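Ticket 480 -- Right arm drops out when reaching over the crate
Opened by Marta Nazarenko, Ludari shared workshop

Great progress on the two-arm build! The right arm gets its fingers over the crate's back rim now, but at full reach the gripper sometimes loses signal. 11 dropouts in 100 runs. Left arm: none. The tape roll is still our test piece.

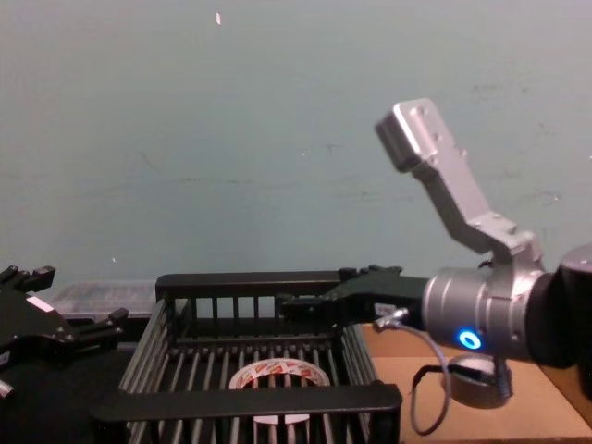

Volker Rieger: Check the gripper cable first. A long loop can tug on the connector when the wrist turns. Clip it higher and try again.

Clipped it -- 2 dropouts in the next 100. Love it! Swapping the connector tonight, ticket stays open.

Recent tickets
Left gripper closes too slowly
Crate slides on tabletop
Plolstead power supply hum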